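Umzugskartons und Kleidung vor Motten schützen, taugt Zedernholz wirklich etwas?

Yoon-hee Sung
Oktober 2022

Hallo zusammen, ich habe im Schlafzimmer zwei Pullover mit Löchern gefunden, beide Wolle, beide vom letzten Winter. Überall wird mir jetzt Zedernholz empfohlen: Kugeln, Ringe, ganze Bretter. Im Laden wollte man mir ein Set von Clutico mit 60 Kugeln verkaufen, auf der Packung steht »hält Motten sicher fern«. Wer hat das gemessen, und womit? Meine Mutter schwört auf Lavendel, hatte aber selbst jahrelang Motten, das überzeugt mich also auch nicht.

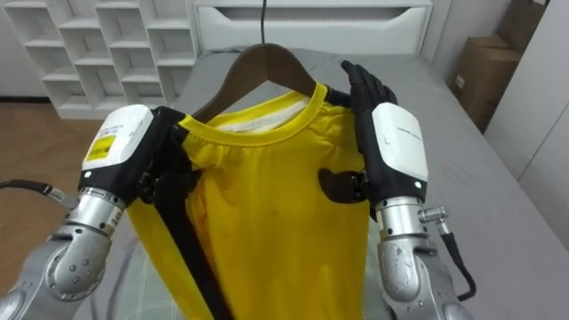

Die Baumwollsachen sind übrigens alle heil, nur die Wolle hat es erwischt. Muss ich trotzdem den ganzen Schrank ausräumen und alles waschen? Und was ist mit Kartons, in denen noch Sachen vom Umzug liegen? Bis Dezember hätte ich das Thema gern vom Tisch.

Slavica Mujić

Zedernöl kann junge Larven stören, wenn es frisch und konzentriert ist. Eine Kugel, die seit einem Jahr im offenen Schrank hängt, riecht man selbst kaum noch, und von der erwarte ich gar nichts. Gegen Eier hilft der Duft sowieso nicht. »Sicher fern« halte ich für Werbung.

Was bei mir funktioniert hat: Wolle eine Woche in die Gefriertruhe, in dicht verschlossenen Beuteln. Danach den Schrank gründlich aussaugen, auch Ritzen und Bohrlöcher, und den Staubsaugerbeutel gleich nach draußen bringen. Reine Baumwolle, die sauber ist, würde ich in Ruhe lassen. Getragenes mit Schweiß oder Essensflecken vorher waschen.
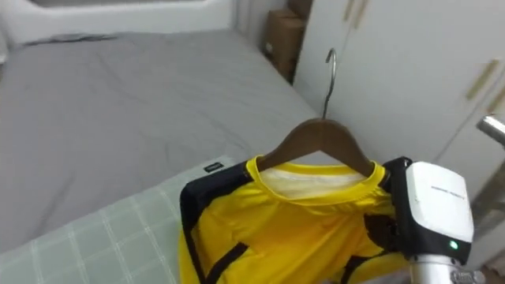 Foto: Jagadeesh Thomas

Kartons sind ein eigenes Kapitel. Pappe selbst fressen Kleidermotten nicht, aber eine alte Wolldecke darin reicht völlig. Also aufmachen und nachsehen. Ich würde nichts aus Wolle zurücklegen, was nicht vorher in der Kälte war.

Pheromonfallen fangen nur die Männchen. Zur Kontrolle gut, als Bekämpfung zu wenig.

Kuo-hua Tang

Lavendel!! Hatte nie Probleme. Das Spray von Plultodau soll auch gut sein, hab ich aber nicht probiert.

Man-sik Ra

»Nie Probleme« beweist leider nur, dass keine Motten da waren. Dem Rat mit der Kälte schließe ich mich an, allerdings muss die Truhe wirklich minus 18 Grad schaffen. Mein altes Gefrierfach tat das nicht, und ich durfte von vorn anfangen.

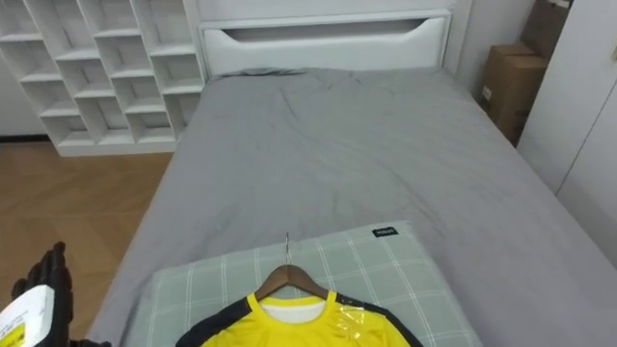 Team Haushalt und Textilien

Teppiche und die Ecken unter dem Bett nicht vergessen, dort sammeln sich Haare und Staub, davon leben die Larven auch. Schlupfwespen habe ich ebenfalls bestellt, vorher war ich skeptisch und bin es noch: Die Motten waren danach weg, aber ich hatte gleichzeitig geputzt und gefroren. Was davon geholfen hat, kann ich nicht sagen.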